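Wirkdale's bracket bench finds a bigger home on Kondgate Road

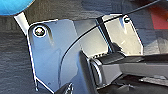 Photo: Marichka Nechyporuk / Wirkdale Weekly

Saturday, November 27, 2021

Anyone who has ever tried to hang something heavy off something awkward will know the feeling of standing in a hardware aisle with a bracket in each hand, neither of them the right one. The angle is too square, or the holes are in the wrong spot, or the thing is so flimsy you can bend it with your thumbs. For a good while now the answer in Wirkdale has been to pop round to Flusosden Metalwork and ask nicely, and from this weekend there is a good deal more room to do your asking in.

The little shop, which bends, cuts and finishes small metal parts for whoever walks in the door, has moved out of its old premises behind the bakery and into the former tile showroom at 140 Kondgate Road. The doors opened this morning with a sausage sizzle on the footpath and a very full kettle inside, and by ten o'clock people were already queuing at the counter with bits of cardboard cut to shape, pencil drawings on the backs of envelopes and, in one case, a whole garden gate.

Marichka Nechyporuk, who started the business and still does most of the bending herself, was going from bench to bench in her apron and looked as if she hadn't sat down since Thursday.

"I thought we'd have a quiet first morning and I could show people where the loo was," she told us. "But it's lovely. Everyone's come in with a problem, and I do like a problem."

Brackets are the bread and butter. A flat piece comes in, a fold goes across it, a couple of holes are made for the screws, and there you have two faces sitting at whatever angle the job calls for. It sounds like nothing much when you put it that way, but Marichka can talk about it for a long time and we were happy to let her. The corners matter, she says, and a rounded one is kinder to sleeves and knuckles than a sharp one. So does the spot where the screw goes, because a hole too close to the fold is a misery to get a driver into. She will happily cut an edge on the slant if that's what it takes to clear whatever is next door.

Then there is the finish, which takes up more of her customers' thinking time than she ever expected. The pale blue-gray in the photo is her favourite, for the way it goes nearly white when the light gets on it, though plenty of people still ask for black and there's a fellow with a boat who wants everything as shiny as she can get it.

She has firm opinions about cables as well. A thin black lead laid over a bracket in one long easy curve is, to her eye, a nice thing to look at. A lead yanked tight around a corner makes her wince, and she has been known to hand over a part along with a short and quite affectionate lecture on leaving enough slack.

The order book tells you how things have grown. Flusosden finished 571 jobs in the last financial year, and while a fair few of those were a single part for a single shelf, there were also fittings for the library's new reading lamps and a run of supports for the awning at the bowls club. Marichka puts a lot of it down to word of mouth, and to Shao Hardware up the road, where staff have taken to sending people along when the part they're after isn't on the rack. Shao returned the favour this morning by dropping off a tray of lamingtons, which lasted no time at all.

The extra floor space means there is finally somewhere to teach. Beginners' evenings were first tried last August in the old shop, where four people and a workbench was a squeeze and somebody always ended up standing in the doorway. The new ones will run for 2 hours each, with everybody going home with a bracket they have measured, folded, drilled and filed for themselves. You don't need any experience, just closed-in shoes and hair tied back. Gloves and safety glasses are there to borrow.

"People are nervous of metal," Marichka said. "They'll have a go at timber, they'll sew their own curtains, but they think metal is for somebody else. Then they make their first fold and it comes out straight, and they walk about holding it up to show everyone!"

The garden gate, by the way, was left leaning against the front wall with a tag tied to its latch. It needs a new hinge plate, and its owner has been told to come back after lunch on Tuesday.

Flusosden Metalwork, 140 Kondgate Road, Wirkdale. Parking is at the rear, off the lane, and there is a ramp at the side door. Bring the old part with you if you have it, or a tracing if you don't. Names for the beginners' evenings are being taken at the counter.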